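Puertas abiertas en Traltero: el brazo que recoge la ropa

Por Renata Leiva
Jueves 5 de marzo

Fui a la jornada de puertas abiertas de Traltero con ganas de que me convencieran. Presentaban Storero, un sistema de dos brazos para recoger y doblar ropa en casa, y la convocatoria prometía "un salón real". El salón era un rincón de la nave de Ledesma con un asiento tapizado en gris. Éramos 30 personas de pie, con un café bastante malo.

La demostración la llevó Shanthi Sivakumar, del equipo de manipulación, que contestó a casi todo sin rodeos. Le pregunté por las prendas del revés y me dijo que siguen siendo un problema.

Los dedos me parecieron lo mejor del aparato: finos, mates, con una ranura estrecha en la punta. Si han de pellizcar tela sobre tela, tiene sentido que sean así. Menos claro veo lo de la ropa hecha un gurruño, con costuras, ribetes a rayas y la etiqueta asomando por donde no toca.

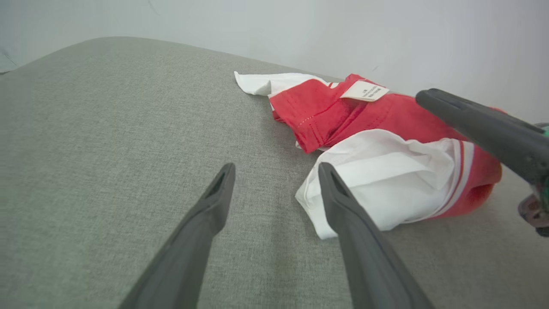
Lo que no me cuadra

Cada intento duraba 8 minutos según el programa, y entre uno y otro un técnico recolocaba la prenda a mano. En mi casa ese técnico soy yo. Tampoco quisieron dar precio. Hablaron de un alquiler de 387 euros al mes "para pilotos", sin aclarar si incluye el mantenimiento.

Me gustó que enseñaran los fallos. Para comprar, yo esperaría a verlo con sábanas bajeras. Vuelven a abrir en julio.

Comentarios

Marisa: ¿Y los calcetines? Es lo único que me interesa.

Toño_G: Estuve en el turno de tarde y salí igual. El de Harnetti me pareció más rápido, aunque solo doblaba toallas.

Pilar V.: 387 al mes por doblar camisetas, madre mía.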